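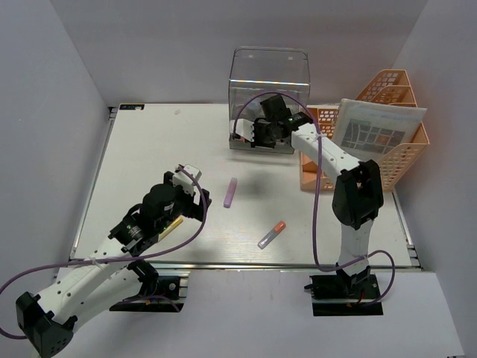
Casimiro Vallejo

A pair of home-built robot arms has spent most of February learning to tidy a desk in the Callico shared workshop, and its makers say the desk is winning.

The project, known as Mimusex to the people paying for it and as "the lads" to everyone on the next bench, consists of two white arms bolted to black base plates and clamped along a metal rail. Each ends in a small gripper. They share a white tabletop boxed in by three pale walls, where they are asked to deal with the sort of things that pile up beside a keyboard: a thin yellow stick, a tube with an orange cap, a clear plastic box, an orange mesh file organizer with something papery leaning in it.

The target is modest. The team wants 100 desk clearances in a row without a human hand reaching in. The record stands at 34, set late one evening and ended by the tube, which rolled.

"It always rolls," said Ní Mhurchú, who wrote most of the control software and goes by her surname in the workshop, as she does everywhere else. "We could swap it for something square. We've had that conversation. I lost."

The arms went together over the winter from printed links, hobby servos and a bag of screws that has been reordered twice. The left arm's links are full of small round holes, a decision the builders put down to saving weight and which visitors tend to put down to somebody enjoying the drill tool. Purple cable runs out to each wrist. It was the only colour left in the length they wanted, and they now speak of it as a design choice.

The bill so far is just over £300 for parts, not counting the laptop, the power supply that was already in a cupboard, or the power supply that used to be in a cupboard and now smells. Workshop members pay for bench time on top of that. Callico has agreed to leave the rig set up until Easter, provided the corner by the laser cutter stays clear and the arms are switched off before anyone locks up.

That second condition was added after a test left running over supper. The left arm picked up a pencil, put it down, and went on doing so until a member of the pottery group came through for her coat and pulled the plug.

The walls are the newest part. Earlier versions worked on an open table, and the software did well until anybody walked past in a bright jumper. Plain lavender-grey board has cured most of that. It has also cut down on things being posted off the back of the table, though the front is still open and the floor there gets swept a good deal.

Next comes Flemevell, a second version with softer fingertips and, if the budget stretches, a sensor that can tell whether a gripper is holding something or just feeling confident. Pens are a particular trouble. The right arm will close on one about 50 times in an afternoon and miss a fair share, then carry nothing to the box with great care and let go of it.

Members can see the arms at the workshop's open evening, from 7pm. Visitors are asked not to lend them anything they want back.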